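Patterns that repeat

A pattern is something that happens again and again by a rule. Wallpaper, tiles and wrapping paper are good places to look for one. The part that gets copied is called the motif. It might be a flower, a star or just a spot.

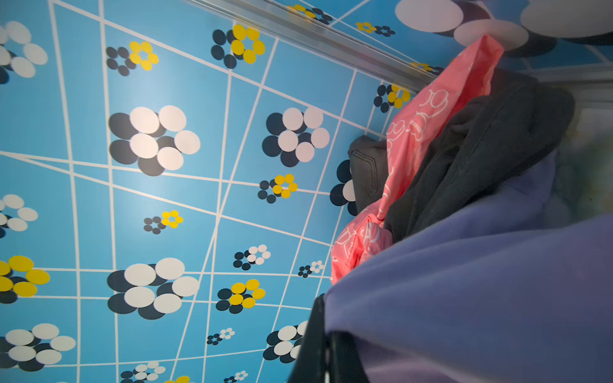
Zuweira Ayaaba wrote in to ask whether a pattern still counts if the motif changes colour each time. It does, as long as the change follows a rule – red, green, red, green, for example.

Cloth printers used to carve a motif into a block of wood, press it into ink and stamp it along the fabric. One tablecloth in the museum at Bukcombe took 805 stamps. Today most cloth is printed by rollers. Each time the roller goes round once, the same picture is printed again.

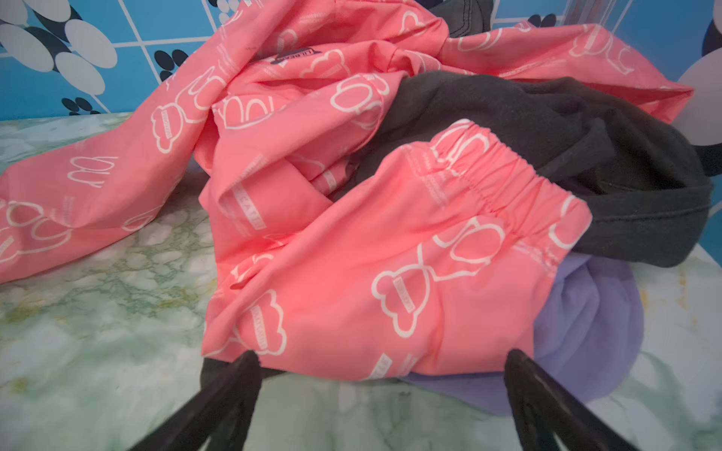 The length of one full turn is called the repeat. If the repeat is 36 centimetres, you can put a finger on any shape, measure 36 centimetres along the cloth and find the same shape again.

Some things look patterned but have no repeat. Real marble is one. Its streaks formed deep underground, and no rule tells them where to go. Printed marble is different, as the printer has to use the same picture over and over.

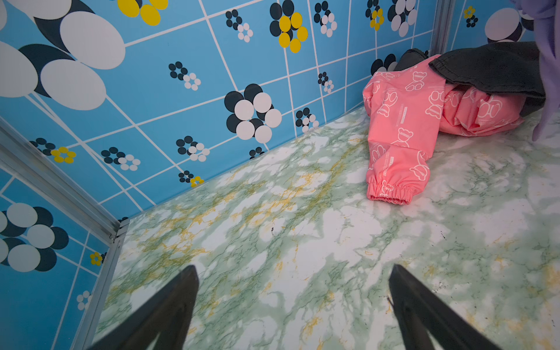 Can a pattern go on for ever?

In maths it can. A real piece of cloth or paper has to stop somewhere, but the rule tells you what would come next.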